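Folding Collared Shirts for Shelf or Tub Storage

Work on a flat table. Fasten the buttons, turn the sleeves and sides in, then fold up from the hem until the collar sits at one end. Stack shirts with the collars facing the same way.

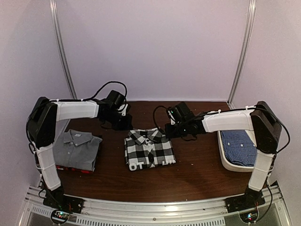 Refolding a plaid flannel

Open the shirt out and bring one side over lengthwise. The long edge should be straight before the next fold.
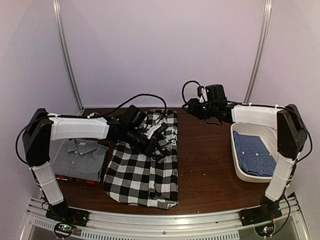
Heavy flannel holds creases – smooth from the collar down, using the checks as a guide. Bent lines mean there is fabric bunched in the layers.
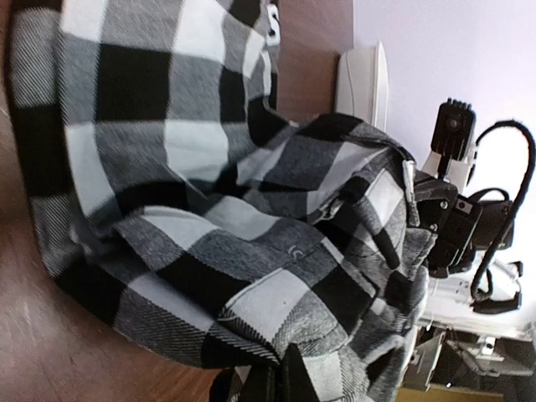
Filling the tub

Lay the folded shirt flat, buttons up. Leave the rim clear.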